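**Brivex opens orders for its two-armed kitchen kit**

Home robot fans have something fun to look forward to this fall. Brivex has started taking orders for Skisix, a two-armed system built for kitchens, and the first units go out in September. It comes as a full kit with both arms, a torso, a pair of Piras hands and the software to run them, and it can be bought outright or leased by the month through Farnance.

We spent a morning with it at the company's demo apartment, and it was a treat to watch. Most kitchen robots we've tried so far come with simple two-finger grippers, which do fine with a sponge or a wooden spoon and then struggle the moment something round comes along. The Piras hands have proper jointed fingers – they curl around whatever they pick up, and the software decides how hard to squeeze. Brivex lists 38 household tasks that Skisix can do on delivery day, from clearing a counter to putting groceries away, with another 20 planned as free updates in the first year of ownership.

Setup looks pretty friendly, too. The owner walks the robot through the kitchen once, names the drawers and shelves out loud, and it remembers them. Moving the cereal to a different cabinet means telling it again, but that only takes a moment. A full charge takes 59 minutes, and the warranty on the arms and hands runs for two years. The lease includes a home visit if a finger joint wears out, and Farnance will swap a hand on the spot so the robot doesn't have to be shipped anywhere.

There are things we'd still like to see. The cables on the arms could be tidier in a home with curious cats, and the voice prompts are a bit chatty for early mornings (there's a quiet mode, buried three menus deep). Brivex says a shorter set of prompts is coming in the next software release. We also didn't get to try it with glassware, so that will have to wait for a longer loan.

What makes Skisix so promising is how it uses both hands on one small object. Brivex calls this shared grip, and it's switched on by default for anything smooth or easy to dent. Drinks are a great test of it, and with the refrigerator drawer pulled open and green cans lying on their sides in it, the robot had both black hands wrapped around a single can in orange and green, upright, with the green pull tab on top. Shared grip can be turned off task by task for owners who want things done faster, though we'd leave it on. Orders are open now through the Brivex site, and lease sign-ups at Farnance begin Thursday.
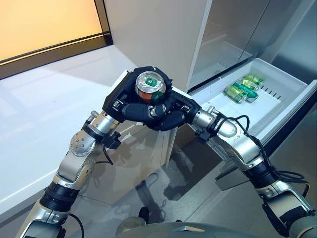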